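Home | About the Wiki | Recent Changes | Grants | Forum

Progress report: Jump Scare Catalog, second period
Posted by Ekaette Ajayi, Monday

To the Lubis Fund, with thanks for the money and for the patience, in that order.

The grant was for cleaning up and expanding our catalog of screamers, shock videos and horror advertising stunts from the years when people still clicked on things their cousins sent them. The target was 500 finished entries by the end of this period. We have 808 pages, which sounds like a triumph until you open them. A good many consist of a title, a link that no longer goes anywhere and the words "this scared me so bad." I have counted those as drafts and so should you.

What got done

The finished entries now follow one layout: where the video was first posted, how long it runs, when the scare arrives, what the face or figure is taken from, and which copies survive. The old layout had a box marked "scariness" which contributors filled in with numbers from one to ten and, in the case of one very active user, always eleven. That box is gone. He has written to me about it.

The biggest piece of work was Nendetti, the maze game that circulated as a free download and later as a video of somebody else playing the free download. We had four pages on it that disagreed about everything, including whether the scream came on the third level or the fourth. It comes on both, depending on the version. The four pages are now one page, and the argument has moved to its talk section, where it seems happy.

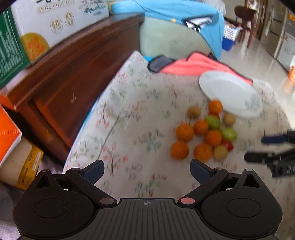

The other long entry is the Surkotov series, a set of fake relaxation videos. Each one opens with a lake, a voice asks you to breathe out slowly, and you can guess the rest. We had it down as a finished series of six. A former member of the upload group wrote in to say that a seventh was made and pulled the same evening for being, in his words, "just a lake." He forgot to add the scare. I have asked him for the file and would put it at the top of the page if he finds it.

Sound warnings have been added to every finished entry with an embedded clip. We also lowered the volume on the archived copies and kept the originals in a separate folder for researchers, who are welcome to them.

What didn't get done

The timeline. I promised a timeline in the application and I still like the idea. The trouble is that most of these videos were reposted so many times that the earliest date we hold is the date of the earliest person who got caught. I would like to move the timeline to the next period and call it "known postings," so that it can be correct while also being shorter.

Interviews are behind as well. We planned a round of them with people who made screamers as teenagers, and so far there are 2. The makers are now accountants and dental assistants and they don't always pick up. Both of the people who did talk were generous with their time and a bit embarrassed, and one asked us to blur his old username, then gave us permission to use his full name.
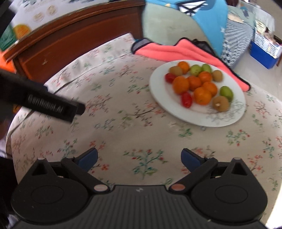 Hosting

We moved the site from the old shared server to Zedska in September. The move was meant to take an evening and took most of a week, during which the catalog was replaced by a plain white page. Three readers wrote to say they had stared at it for some time waiting for the face. Load times are much better now, and the search box finds titles with punctuation in them, a real gain in a field where half of the titles end in six exclamation points.

Money

Spending is on plan except for hosting, which went over, and travel, which went under – see interviews. I would like permission to move the leftover travel money to hosting. The ledger is attached to the copy of this report that went out by email.

Next period

Finish the drafts that can be finished and delete the ones that can't. Get more makers on the phone. Publish the known postings list. Start on the fake error messages, a smaller group than I thought but much ruder. I also want to settle our spelling of "jumpscare," one word or two, before the grant runs out. The title of this report shows where I stand, and the forum has let me know where it does.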